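Re: [hw-deals] Rernix handheld down again, worth it now?

On Sunday Thiện Tiêu wrote:
> Saw the Rernix is cheaper again and Grerkomo are throwing in a copy
> of Mokgethi with it. Seems like a steal compared to launch. The page
> says nearly 3000 sold since the last cut. Anyone see a reason to hold
> off? My old one has a dead left trigger and I'm itching to replace it.

I'd hold off, Thiện. That's the 2nd cut since March and both times the bundle got thinner. The first one came with the dock and the case. Now you get a download code for a game that was already half price in the store – so take that off the "saving" before you get excited.

I also don't buy the sales figure. When I looked last night the same page said 3218 in one spot and your number in another. Maybe one includes preorders. Maybe somebody typed it in.

What bugs me more is the storage. Mokgethi wants 31 GB before patches, and the cheap model is the small one. You'll be shopping for a card the same evening, and Grerkomo's card prices are no bargain.

As for the Tirden, yes, the screen is better on paper. I've held one in a store for five minutes and the buttons felt mushy to me. The reviews I've read all came out the day it launched, so I don't put much weight on what they say about battery life.

If it's only the trigger, have you opened the old one up? The part is cheap and the job is four screws and some patience.

Couple of pics, toy bricks and concrete: 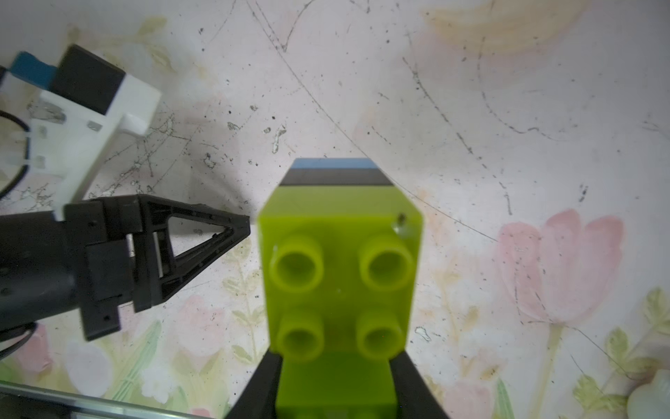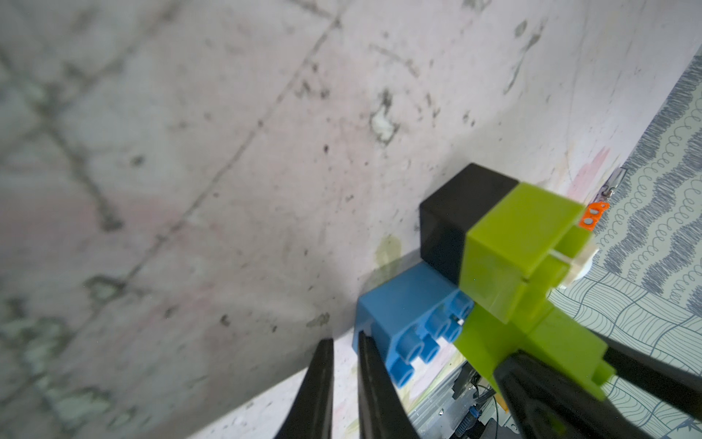
One more thing on the warranty. Grerkomo's listing says "seller warranty", and I couldn't find a word on whether Rernix will honor its own on top. I'd get that in writing before paying. Last time I asked their chat about it I got a link to the returns page and then silence.

If the price drops again before the holidays I might change my mind. I wouldn't bet on the code still being in the box, though.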